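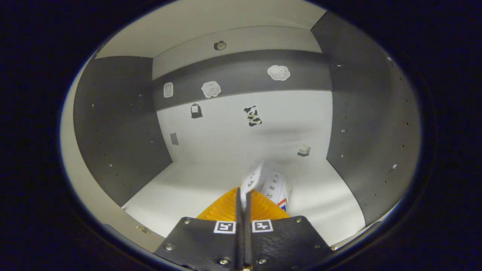 Dia Aberto da Ranell

2022-05-18 - Redação da Enciclopédia Cordeiro

Imprimir | Enviar por e-mail

O Dia Aberto da Ranell é uma demonstração pública de robótica de manipulação realizada todos os anos em fevereiro, na oficina da empresa em Mumel. A entrada é gratuita, mas exige inscrição. A edição mais recente recebeu 565 visitantes, divididos em grupos de 26 pessoas.

História

O evento começou como uma visita reservada a escolas técnicas e foi aberto ao público na terceira edição. Nos primeiros anos mostravam-se apenas braços industriais em células fechadas. As pinças de mão foram incluídas mais tarde, com o projeto Ketano, dedicado à recolha de demonstrações humanas para o treino de robôs.

Programa

A visita dura cerca de 4 horas, com um intervalo, e passa por 3 bancadas. Na primeira explica-se o uso dos marcadores quadrados a preto e branco, que permitem localizar as partes da pinça nas gravações. Na segunda, um operador segura a pinça e manipula objetos de uso corrente, entre eles calçado, no interior de um pequeno compartimento. Os dedos flexíveis, com nervuras, cedem ao contacto e adaptam-se à forma da peça - um tênis de lona, por exemplo, pode ser agarrado em ângulos diferentes. A última bancada é reservada aos visitantes, que repetem a tarefa com a ajuda de um técnico.

Acesso

A oficina fica no piso térreo e tem entrada pelo pátio. Menores de idade devem ir acompanhados. As inscrições abrem no mês anterior ao evento e costumam esgotar - há lista de espera.

Última atualização: 2022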